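PRESS RELEASE
Thursday, November 7, 2024

Niltance opens Jundby workshop to visitors for overhead work demonstration

JUNDBY — Niltance, the automation company, has held an open day at its Jundby workshop to show how a humanoid robot can be put to work on the underside of large panels. The day was arranged together with Söderlund, which makes and finishes panels for vehicle bodies and cold rooms and is the first industrial partner in the Grandel project.

In all, 67 visitors came through the workshop in groups of up to 12. Most were production managers, safety representatives and teachers from technical colleges in the region. Each group spent half an hour at the demonstration area and then moved to the meeting room for questions.

The demonstration had the robot working beneath a large pale panel, using a blue-handled hand tool in its right hand. Niltance chose a hand tool with an ordinary grip so that visitors could compare the robot's movements with the way the same job is done by a person. 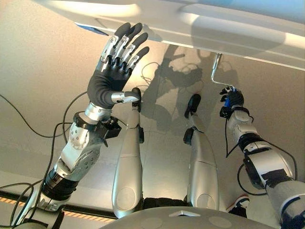

Overhead work is hard on the neck and shoulders, and Söderlund has been looking for ways to cut down the time its staff spend with their arms above their heads. Fixed machines have been tried on its straight production runs. They are of less use on small batches, where the size of the panel may change several times in a shift.

"We build to order, and a batch can be two panels or it can be 200," said a spokesperson for Söderlund. "We can't rebuild a station every time the size changes. We wanted to see whether a machine with two arms could work at a station laid out for our own people."

The Grandel project began in September and is looking at three kinds of task: surface preparation, coating and inspection by touch. Niltance supplies the control software and runs the trials in Jundby. Söderlund supplies panels and tools, and its finishing staff advise on how the work should be done.
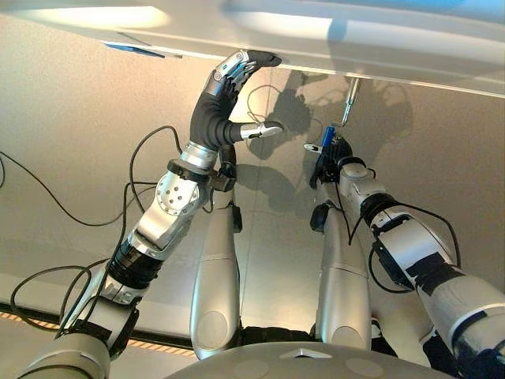
Both arms are used in the project. The right arm is given the tool. The left can be used to touch the panel and find its height, or it can be kept raised and clear of the work. Visitors asked several times why the robot does not simply carry a tool in each hand. Niltance replied that one hand is left free on purpose at this stage, so that the team can study how contact with the panel affects the control of the other arm.

The robot used in Jundby is a development machine. Cables run along the outside of the arms so that parts can be changed between trials without taking the covers off. Hazard tape is used in the work area, and Niltance staff are on hand whenever the arms are powered.
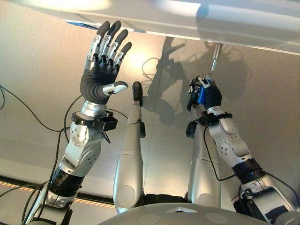 Speed was another common question. The robot is slower than a trained finisher, and Niltance said it did not expect that to change during the current phase. The aim for now is steady contact across the whole panel, including the parts near the edge where the surface curves or the reach is awkward. Panels with a glossy finish are part of the trials because bright reflections can make it harder for cameras to judge distance.

"We would like people to see the work as it stands today," said a spokesperson for Niltance. "Some of the visitors do this job themselves. They told us where they would stand, how they would hold the handle and which parts of a panel they dislike most — and we took notes."

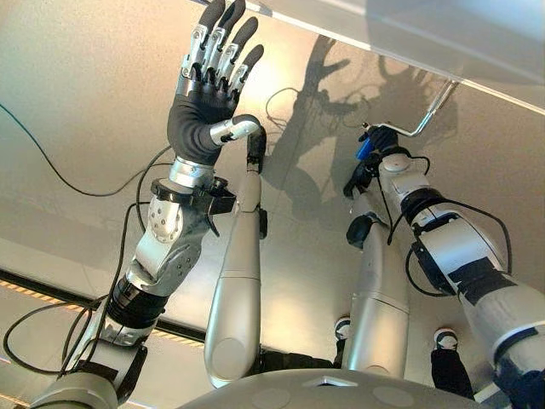
The robot's left hand raised in the work area, with the blue-handled tool held on the right.

Comments collected during the day will be used in planning phase 2 of Grandel, in which the trials are due to move from the Jundby workshop to a finishing hall at Söderlund. Before that happens, the two companies will carry out a joint risk assessment with safety representatives from the hall. No decision has been made on whether the robot will be used in regular production.

Colleges and companies that were unable to get a place at the open day can ask to be added to the list for the next one. Groups are limited to 12 people and sturdy shoes are required in the workshop.

About Niltance
Niltance develops control software for robots used in finishing and maintenance work. The company is based in Jundby.

About Grandel
Grandel is a joint project between Niltance and Söderlund on the use of two-armed robots for overhead work.

Press contact
Niltance press office, Jundby

ENDS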